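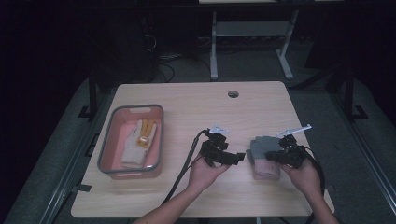 6 min read

The Standard

The rule book at Dustholm ran to 66 pages, and Kha Phùng had been hired to make it longer.

She read it on the train and again in the break room, where the heater ticked and the coffee tasted like the inside of a thermos. Rule 1 said all operators must be trained. Rule 2 said all training must be recorded. Rule 3 said records must be kept by a trained operator. She wrote "who goes first?" in the margin and turned the page.

Conall Moriarty ran the floor. He had a beard and a lanyard with four keys on it, and he walked her to the table at nine in the morning as if he were showing her a grave.

"You take one in each hand," he said. "You fold. You put it down. You go again. The computer watches how you do it and some day a robot does it instead."

"And the rules?"

"The rules are so that everybody folds the same."

"Do they?"

Conall looked at the cloth, gray at one end and pink at the other. "They sign that they do," he said.

The rules came from Prultis, the customer. Prultis had never sent anyone to Dustholm. It had sent a PDF, and then a second PDF that replaced the first, and then a letter saying the second PDF had been sent by mistake but should be followed anyway. Kha's job title was Practice Lead. Her job was to find out whether the standard was being met, and if it wasn't, to say so in a way that Prultis could file.

She started with Rule 14. "The operator shall move at a natural speed."

She asked six people what a natural speed was. The first said it meant slow. The second said it meant how you'd fold at home, but he didn't fold at home, he had a chair. The third asked if this was being recorded. The rest agreed with whoever had spoken before them.

"What do you put on the form?" she asked.

"Yes," said the man with the chair. "There's a box for speed and I put yes."

She went through the forms that afternoon. There were 3,791 of them, and every one said yes.

A different kind of person would have been pleased. Kha had worked at a bakery once where every fridge log said four degrees, including the week the fridge was out for repair, and she had not trusted a column of matching answers since. She took a cloth and sat down at the table and put her own hands into the work.

It was harder than it looked. Your wrists wanted to do one thing and the jaws wanted another. She would get one corner and lose the next, and then the cloth would sag in the middle and she would have to chase it. The book called this a "recoverable event" and said it should be recovered "without visible hesitation." She hesitated visibly for most of an hour. The cables dragged. By the end of it she had learned that you lead with the elbow, that you let the cloth hang before you close, and that you stop when your thumb goes numb. None of that was in the 66 pages.

"You want to watch the pads," Conall said from behind her. He had been there for some time, eating an apple.

"What about them?"

"They go. The foam. You squeeze all day and it goes. Then you squeeze harder and it goes faster."

She looked it up. Rule 31. "Contact surfaces shall be in good condition."

"Who decides what good is?"

"Whoever's holding it."

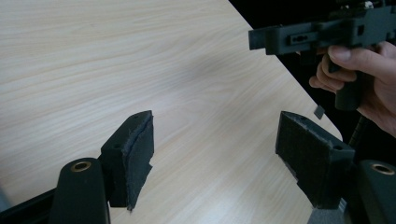

"And when do they change them?"

"When the cloth starts slipping," he said. "Or when Dimaculangan comes by with the box."

Dimaculangan was the supply company. It came by in April, mostly. Kha asked for the invoices and found that pads had been ordered by the person who liked ordering things, and then not ordered after she left. She asked when the last set had gone on. Conall said it would be on the forms. The forms said the pads were good. They said so 3,791 times.

She wrote to Prultis. It took her two evenings and she cut every word that sounded angry. She said that a rule needed to name something a tired person could look at and answer. She said "good condition" should be a photograph of a good pad next to a photograph of a bad one, taped to the wall at eye height. She said "natural speed" should come out of the book until somebody could say what it was. She said there should be a limit of 60 minutes at the table before a break, and that it should be a real break, with a door. She said the form should have a box for "no," and that the first person to tick it should be thanked in front of the others.

The answer came from the Prultis office at Prerkcombe. It was friendly. It thanked her for her engagement with the standard. It said her points would be considered for the next version, and that in the meantime, to address her concerns, a new rule had been added.

Rule 67 said, "Operators shall follow all rules."

She printed it and put it on the table in front of Conall. He read it with his finger under the words.

"Well," he said. "That's us covered."

"Does it change anything?"

"Changes the form. There'll be another box."

She thought about quitting. She had the email half written. What she did was go down to the hardware store at lunch and buy a sheet of foam and a knife with her own money. She cut two strips. One she left clean. The other she rubbed along the edge of the loading dock until it was ragged, and then she taped them both to the wall, and under the clean one she wrote USE and under the other one STOP.

It wasn't approved. It had no version number. Conall stood in front of it with his hands in his pockets.

"Prultis won't like that," he said.

"Prultis would have to come here to see it."

He thought it over. Then he picked up a gripper, held it up beside the wall, and turned it to the light, first one finger and then the other.

"Where'd you say you got the foam?" he asked.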